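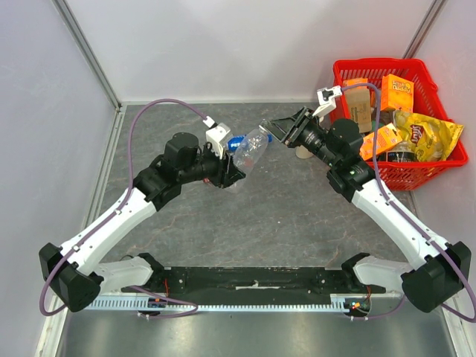
What does it take to build a two-armed robot in a shared workshop?

A bench you can leave set up overnight, a power supply with some headroom, and enough evenings to get the wiring right. The mechanical parts go together in a weekend or two. Most of the time after that goes into cables, calibration and practice.

About Skirholm Workshop

Skirholm is a shared workshop on the ground floor of the old Gounder building in Warnmont. We have 19 benches, a small metal shop, a print room and a kitchen that gets more use than either. Members pay by the month and come and go with their own key. Most of them build things for their own homes: furniture, speakers, bike parts, and for the last few years, robots.

The robot side started with Edith Llanos, who wanted an arm that could hand her tools while she worked on clocks. She built one on a corner bench and it mostly dropped things. Kusum Rana joined her the next winter and they started over with a pair of arms on one base plate. That project became Skernisard, and it is still the longest-running build in the shop.

What Skernisard is

Skernisard is a pair of small tabletop arms set up to work on household objects. One arm picks something up and the other helps with it. Our current job is groceries. The red basket gets packed with snack boxes, chips and bottles, and the arms practice on whatever is in it. Bottles are the hard part. A thin plastic bottle gives way when a gripper closes on it, and once it is crumpled it never sits quite the same way twice. We keep using the crumpled ones.

Each arm has a small camera mount at the wrist. The purple cables come off the mounts and arc well clear of the work surface, so a joint can turn without pinching one. We went through several cheap cables before settling on leaving that much slack. The slotted rack along the front of the base is for keeping wires in order, and new members are asked to use it. The control boards stay out in the open where the lights are easy to check.

Everything happens inside a walled cell with plain, pale sides. Kusum built the first version from scrap and Nisha Ahuja rebuilt it with proper corner posts. Plain walls make the camera views easier to work with, and they stop a dropped can from rolling under the lathe.

Who runs the shop

Mamta Bajpai manages the building, the tool bookings and the accounts. If you write to us, she will answer.

Edith Llanos runs Tuesday robot nights and looks after the arms. Ask her before changing a motor ID.

Kusum Rana writes most of the control software and keeps the build log, which now has 262 entries. The log is kept in a binder at the bench as well as on the shop computer.

Nisha Ahuja teaches the metal shop induction and makes brackets for anyone who brings a drawing with dimensions on it.

Jyoti Goel teaches soldering and basic electronics. Her class has 17 places and usually fills up, so sign up early.

Building your own at home

A lot of people come to robot night, learn the basics and then build an arm in a spare room. We think that is a good way to do it. A single arm fits on a kitchen table if you clamp it down. Two arms need a rigid base, or they will slowly shift apart and your calibration will drift with them.

We lend out crimping tools, a bench supply and a torque screwdriver for up to 2 weeks. We do not lend motors. Bring your half-finished build in if you get stuck – somebody has probably made the same mistake, and it is often a reversed connector.

Visiting

Robot night starts at 6:30 and is open to non-members. Use the side door, as the front one is locked after five. Closed shoes are required past the kitchen, and long hair has to be tied back near the arms and the lathe. Children under 14 need an adult with them.

Parking is behind the building. The freight elevator is out of service until further notice, so please call ahead if you are bringing anything heavy.

Page last updated August 8, 2021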